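Norovirus and other winter bugs: questions from parents

These answers cover what we are asked most often at Skulelico Primary once the colder weather arrives. They were last checked in November 2023 by Odette Pons, who looks after pupil health and first aid.

My child was sick once in the night but seems fine now. Can they come in?

No. Please keep them at home until 48 hours have passed since the last time they were sick or had diarrhoea. If they are sick at 2 am on one day, the earliest they can return is the morning two days later. This applies even if you think it was something they ate.

How do I report an absence?

Ring the office before 9 am and choose option two, or use the absence form on the parent app. Tell us the symptoms. "Unwell" is not enough for us to tell whether something is going round a class.

Will the absence count against my child's attendance?

It is recorded as illness and is authorised. You do not need a doctor's note for a stomach bug unless the absence goes past five school days. If you have had a standard attendance letter and think it is wrong, speak to Ha-rang So in the office.

Does hand gel work?

Not well against norovirus. Children wash their hands with soap and warm water before lunch, after using the toilet and when they come in from the playground. Gel is still kept at the main entrance for visitors.

What gets cleaned, and how often?

Door handles, taps, toilet flushes and light switches are cleaned twice a day from the start of the autumn term until the end of March. Tables are done before and after lunch. Shared tablets and keyboards are wiped at the end of each session. 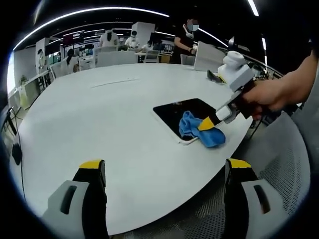 If a child is sick in a classroom, the class moves out and the area is cleaned with a bleach-based product. The room is not used again that day. Soft toys and cushions from that room are washed on a hot cycle or thrown away.

Do you close the school if there is an outbreak?

Very rarely. We have 130 pupils and would only close if there were too few staff to run the day safely. We may cancel assemblies, clubs and cooking lessons for a week or so. Any change goes out by text before 7.30 am.

What should I do at home?

Wash soiled clothes and bedding separately at 60 degrees. Clean the toilet, basin and taps with a bleach-based cleaner and follow the instructions on the bottle. Keep towels separate. Ordinary cloths should go in the hot wash or the bin after use.
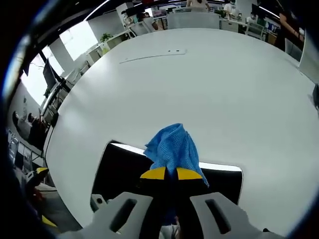

Blue microfibre cloth.

Can my child have the flu vaccine at school?

Yes, if you have returned the consent form. The nasal spray is offered to every year group in the autumn. Children who miss the session can be booked into a catch-up clinic, and the office has the details.

Who do I contact if my child has a weakened immune system?

Email Odette Pons through the office so that a plan can be put in place. We will ring you the same day if there is a case of chickenpox, measles or a stomach bug in your child's class.

Contact the school office | Privacy | © Skulelico Primary School | Back to top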